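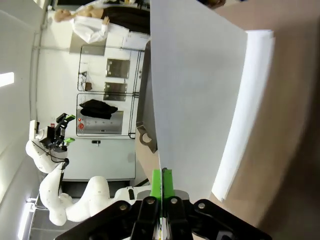 Slide 1. Good morning, and thank you for coming in so early - I know the coffee line was long. I want to talk for a while about house rules for arms that share a table, and I promise to keep the standards language to a minimum. (Wait for people to sit.)

Slide 2. Start with Parkstead. When we wrote our first rulebook there it ran to 94 items, and I was very proud of it, and almost no one read past the first page. The one we use now has 17. Read out the first three slowly:
Agree on which arm has the right of way before either one moves.
Keep coats, bags and cups out of reach of both arms.
Know where your nearest stop button is, and say it out loud at the start of a shift.

People smile at that last one, and so did I! But the Devia team has done it every morning since April and they tell me it feels odd to skip it now.

Slide 3. Paper. It's light, it bends, and it can hide whatever is behind it from a wrist camera. Our rule is that while one arm is holding a sheet, the other one stays parked unless the task needs both. If it does need both, we go at the slow setting and one person watches and does nothing else.

Slide 4. Finger pads. At Trindine we went through 223 log entries for dropped or torn sheets, and I spent far too many evenings with them. Six had no note on the pads at all, so please, write down when you clean them and when you change them. A pencil on a string is fine.

(If short of time, skip the Tennant story and go to the checklist. If not, tell it, they like the part about the stapler.)

Slide 5. Checklist stays up during questions. Copies are by the door.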